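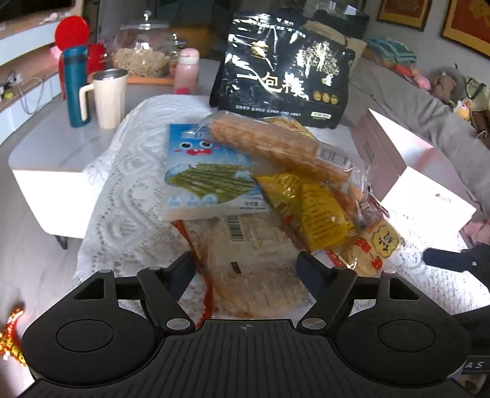

The Fernia site at Esex runs peptide synthesis, conjugation and contract LC-MS under one roof, and opens to customers once a year in October. We attended the afternoon session. The group was split in two at reception, with one half starting in synthesis and the other in the instrument hall. These notes follow the synthesis-first route.

Synthesis

The synthesis suite holds five automated solid-phase instruments, all running Fmoc chemistry on preloaded resin. Crude peptides go through a first LC-UV check before any preparative work. Anything with a deletion product that co-elutes with the target on the standard C18 method is moved to a phenyl column and rerun. The site prefers this to resynthesis, which costs about as much in instrument time and usually reproduces the same deletion.

Methionine and N-terminal glutamine were discussed at length. Customers are asked to avoid both where the protein sequence offers an alternative. Where it does not, the lot is shipped lyophilized under argon with a shorter retest interval. Cysteine-containing peptides are supplied reduced unless the order states otherwise, and one visitor said their lab had been caught out by this on an alkylated workflow. The order form now has a separate field for it.

Purification and quantification

Preparative fractions are pooled by hand after review of the traces. Automated pooling was tried and dropped for short hydrophilic sequences, where the leading edge tends to carry a salt adduct.

Net peptide content is assigned by amino acid analysis, with hydrolysis in duplicate. The guide put up data from a panel of 212 peptides comparing gravimetric values with values from amino acid analysis. As expected, gravimetric figures ran high throughout, with the largest gaps in basic sequences that hold on to trifluoroacetate. Counterion exchange to acetate is available but adds to the lead time, and losses on hydrophobic material can be significant.

Storage questions took up more time than scheduled. The current recommendation for working solutions is 5% acetonitrile with 0.1% formic acid in low-bind tubes, aliquoted for single use. No stability claim is made for solutions after a second thaw.

Instrument hall

The hall has triple quadrupoles along one wall and two high-resolution systems in a separate bay with its own air handling. Nitrogen comes from a generator on the roof, with a cylinder bank as backup.

The demonstration was a plasma digest run on the Flellano plate format, which combines denaturation, reduction and digestion in a single well. Digestion time was 2 hours at 37 °C. Replicate wells were shown for a 29-peptide panel, with calibration curves prepared in digested surrogate matrix. Most transitions looked clean. Two of the late eluters showed carryover into the following blank, and the operator extended the high-organic wash before continuing. The plates are not yet on general sale, and no price was given.

Data handling is done in Hidayat, the site's own review software. It flags ion ratio failures, retention drift and internal standard response outside a set window, then holds the batch until a reviewer signs off. Manual reintegration is permitted but leaves both versions in the audit trail. Export is to plain text only at present.

Break

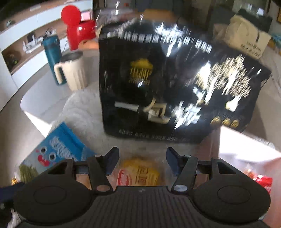 Packaged snacks, including a black box with gold and white lettering.

Closing session

The last part covered ordering and documentation. Certificates of analysis will in future include the amino acid analysis raw values as well as the assigned content, on request and at no charge. Isotopic purity is still reported as a single figure per lot. Several attendees asked for residual unlabeled peptide to be listed separately, which matters for assays working near the lower limit of quantification. Fernia took the request but gave no date.

Practical points: parking is at the rear entrance, safety glasses are provided, and phones must be left in the lockers before entering the instrument hall. Slides are sent to registered attendees by email.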